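Thursday, June 20, 2024

Up at five-thirty, coffee, then the bus down to the ship. She opens to the public at ten, but the engine room crew gets aboard at seven on work days. Cool at the pier and warm below, as usual.

The job today was the feed pump on the port side. We have had it apart since the first week of June. The new packing came in yesterday from Stirnell, cut to the right size this time. Ebere Edet and I put in the rings one by one with the joints staggered, and then the gland went back on. It took until nearly eleven. He has better knees than I do, so he did the low side and I passed tools. We left the nuts finger tight. They get taken up once there is steam on the pump, and there won't be steam until the boiler has its inspection.

The inspector is still not booked. The office has called twice. If he doesn't come by the end of next week, the July cruise is in trouble, and we have 59 tickets sold for it already. I am not on the committee that handles that and I am glad.

After lunch I went up to the chart room, where the ship's papers are kept now, and worked on the Gbeho file. Gbeho was a sister ship in the reserve fleet, tied up in the same row as ours for most of the fifties and sixties. I have been trying to work out when she left the row and where she went. The card in our box says towed for scrap. The copy of the fleet log says withdrawn for use as a storage hull, which is a different thing. Both could be right if she was stored somewhere for a few years and then cut up, but I would like a date for each.
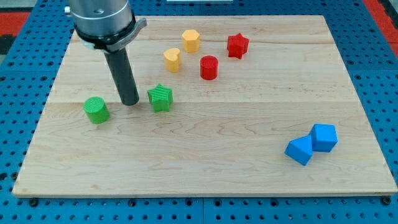 I went through the log pages for the row again and made a list of every ship with her berth number and the date she was moved. The handwriting changes halfway through and the second clerk did not close his sevens, so they look like ones. I had two ships in the same berth for a month before I caught that. With the sevens fixed, Gbeho is the fourth hull out from the shore end, and we are the sixth. That agrees with the air photo on the wall of the mess, which I had always thought was labeled wrong.

There is also the matter of her grain. A lot of these ships were used to hold surplus wheat while they sat, and Gbeho is down for 3,182 tons in one entry and 3,300 in another. I think the first is what was weighed and the second is somebody rounding up for a summary. I wrote both down and put a question mark by the second. Our own ship never carried any as far as I can find, though one of the older men swears he swept wheat out of number three hold. He may have been on a different ship that day. They looked alike from the dock and he says so himself.

Stopped at three-thirty. Before I left I walked aft to look at the deck over number five hold. The patch we put down in the spring is holding at the forward end. At the after end the rust is lifting the paint again along the weld, a strip as long as my arm. It needs to be chipped back to metal and done over. I told the mate and he put it on the board under the lifeboat davits, so it will be a while.

He also told me the money from the Flatlow fund came through. It is up to 1,000 dollars, depending on receipts, and it has to go to the hull. That will pay for primer and some of the plate for the shaft alley. He wants to use Prevum for the primer again. I thought it took too long to dry last time, but the price is fair and we have two cans left over to start with.

Bus home was late. Supper was the rest of the chicken. My hands still smell of packing grease after two washings.

I looked in my own notebooks tonight for anything on Gbeho from the trip Ebere and I made to the archive. There is one line, a box number and the word "towing" with nothing after it. I must have meant to go back to that box and then they closed for the day. I will write to them tomorrow and ask whether they can copy the folder. If they want me to come in person it will have to wait until the feed pump is finished.

Need to bring: the short wrench, rags, a new pencil for the chart room.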